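27th March, bench 2, sandwich table

Changed the paper this morning. The old sheet had butter on it and the tape did not hold any more.

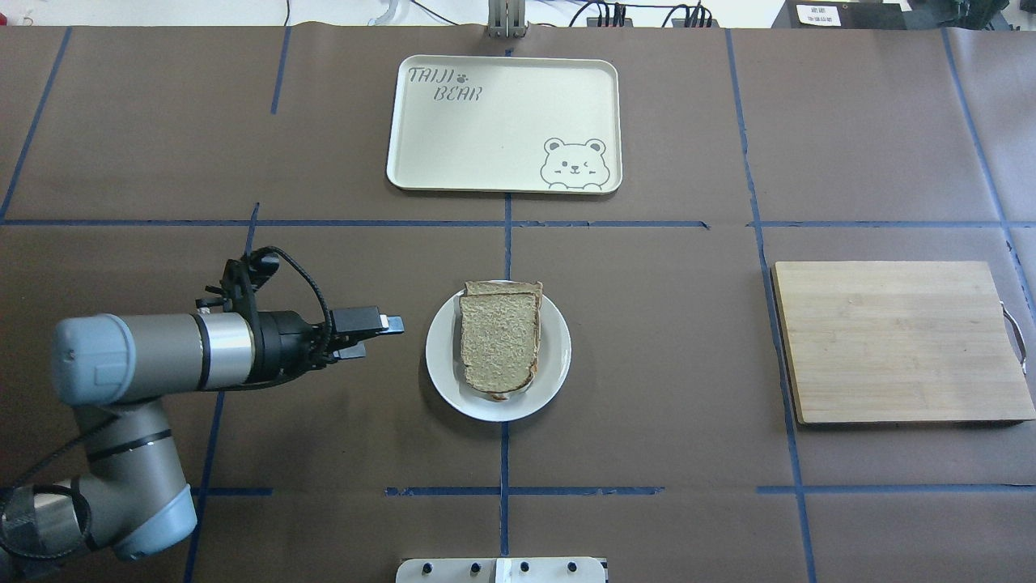
Brown paper is from the Feswood roll, order 759. It lies flatter than the last one. I put the blue tape again in the same grid, and Gil-soo checked the long strips with the steel ruler. One was 8 mm out, so we lifted it and did it again.

Bread: whole-grain, two slices. The white loaf from Tsai tears too easily when it is one day old, so I prefer to stay with this one until June. The top slice still does not sit exactly over the lower one. I left it so.

Places for today: cream tray (the bear one) at the top, white plate in the middle, bamboo board on the right with the wire handle to the outside. Nneka wants to try the board turned the other way. I have no opinion yet.

To do: buy blue tape, only one roll is left. Wash the tray by hand, please, not in the machine. Ask Nneka if the 11 o'clock slot is still ours.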